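Lista de verificação antes da compra - bancada de manipulação, com os meus comentários
Atualizada em 7 de agosto de 2026

Pessoal, prometi partilhar a lista que uso quando alguém me pede para aprovar equipamento novo para a bancada, e aqui vai ela, com os comentários todos (alguns saíram compridos, paciência!). Serve para a segunda célula da Tritari, mas quem estiver a planear outra coisa pode aproveitar o que quiser.

1. Alimentação elétrica
Estado: a corrigir antes da encomenda
Somar o consumo do braço, do controlador, da mão e dos computadores, e só depois olhar para as tomadas. Em fevereiro fizemos ao contrário e acabámos a comprar extensões à pressa. Quero um circuito dedicado por célula, e quero isso no orçamento da obra, não no da manutenção.

2. Cabos no chão
Estado: a corrigir
Pôr calha no pedido, já. É a linha mais barata da folha inteira e é sempre a que alguém corta. Os cabos que vão para as extensões têm de sair da zona onde se anda, ponto final.

3. Paragem de emergência
Estado: conforme, com reserva
As caixas de botões com cogumelo vermelho são boas e quero manter o mesmo modelo. A reserva é a posição - quem está do lado do braço tem de lá chegar sem se debruçar sobre a mesa. Pedi à Clolano o preço de uma caixa suplente com cabo mais comprido. Confirmem também, por escrito, se o botão corta o braço e a mão ou só o braço, porque as duas propostas que recebi dizem coisas diferentes.

4. Distância entre pessoas e braço
Estado: pendente
A linha amarela no chão ajuda, mas não chega como medida. Ou compramos um scanner de área ou limitamos a velocidade no controlador. O scanner custa dinheiro, a velocidade custa tempo de ciclo... Eu inclino-me para o scanner, mas aceito discutir.

5. Mão robótica
Estado: conforme para ensaio, pendente para compra
Adoro a mão com dedos, a sério, mas perguntem sempre pelo preço dos dedos avulsos! A Prulemus só vende o conjunto completo; a Agbenyega vende dedo a dedo e cobra 394 euros por cada um. Pus 2 de reserva na folha. Se a peça a agarrar for sempre a mesma, uma pinça simples faz o serviço e sobra verba para o resto.

6. Peças de ensaio
Estado: conforme
Gosto de começar com coisas baratas da loja de canalização: uma união direita, um joelho, um prato de plástico. Caem, riscam-se, e ninguém chora. O tapete de feltro por baixo também fica na lista (poupa o tampo e poupa as peças). Comprem um a mais.

7. Mesa e fixação
Estado: a verificar pelo fornecedor
Pedir a carga admissível do tampo e das pernas com o braço em movimento, e não só parado. Se a mesa mexer, lá se vai a calibração.

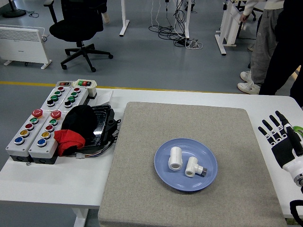

Anju Rathore: concordo com quase tudo, mas no ponto 5 acho que estás a ser otimista. Dois dedos de reserva dão para os ensaios, não dão para produção. Eu punha 6 e cortava na segunda caixa de botões, que pode esperar. E falta uma linha para formação! Quem vai operar a célula nova precisa de dias pagos para isso, e esses dias nunca aparecem em folha nenhuma.

Tens razão na formação, Anju, já acrescentei (ver ponto 8). Nos dedos ficamos a meio caminho: encomendo os dois agora e peço à Agbenyega que segure o preço para os outros quatro. Na caixa de botões não mexo.

8. Formação e arranque
Estado: novo, sem preço
Pedir proposta separada do equipamento. Incluir a leitura dos procedimentos de paragem e um ensaio com toda a gente que vai trabalhar ao lado do braço.

9. Prazos e garantia
Estado: pendente
A garantia tem de contar a partir da instalação. O Dede Asante ficou de ligar à Prulemus para tratar disso e também do prazo de entrega do controlador. Quando houver resposta, atualizo a folha e mudo o estado aqui.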